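Flindham Course in Applied Automation
Handout 6: Planning a disassembly task from camera data
Revised 24/08/2023

Before this session you should have read Handout 5 on coordinate frames. Bring your notes on hand-eye calibration, we will need the result again in part 2.

1. What the planner receives

The planner does not work with pixels. It receives a list of parts, and for each part a pose, a confidence value and a state. The state is one of four words: fixed, free, blocked, unknown. In our exercises the list comes from the perception node of the Brukwood cell software, which publishes it 15 times per second. The planner reads it only when the arm stands still. Please keep this rule also in your own code. In April two groups removed it to save time, and both had plans which changed under the moving arm.

A part may be missing from the list for two reasons: it is not there, or it is not seen. These are different cases. An empty CPU socket should be reported as "socket, empty", so that the planner does not look for a processor any more. A memory module hidden under a cable should be reported as "unknown".

2. From poses to an order of actions

Each part has conditions which must be true before it can be removed. We write them as a graph, where an arrow from A to B means that A must go first. For a desktop computer the graph is small, but the cables make it difficult. A cable has no single pose. It can cross the motherboard and block several parts at the same time.
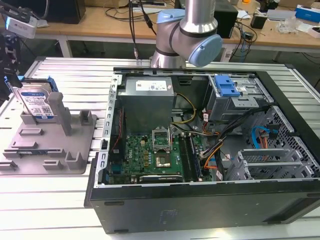 The simple solution is to model each cable bundle as a volume that the gripper may not enter. We take the points which the segmentation labels as cable, put a box around them and add a margin of 21 mm. The box is too large in most cases, especially if the bundle runs diagonally — then a good part of it is only air. You can divide the bundle into short pieces and give each piece its own box. The Janevski library does this with the function split_bundle, and its default piece length is 28 mm.

After the boxes are computed, every part whose approach path cuts a box gets the state "blocked". The planner then looks for a free part. If there is none, it must ask for an action which moves a cable, and after this action a new list must be read. Do not reuse the old one.

3. Approach and limits

The approach is from above, along the normal of the work surface. The walls of the case stay in the collision model during the whole task, also after the side panel is removed. The motion planner gets 800 ms for each query. If it finds no path in this time, it returns TIMEOUT, and your program has to treat this differently from NO_PATH.

4. Exercise

Download the recorded part list from the Cosorico folder. Draw the graph by hand first, then write the function next_part(). It should return one part or the value NONE, and it should never return a part with the state "unknown". Hand in the drawing together with the code.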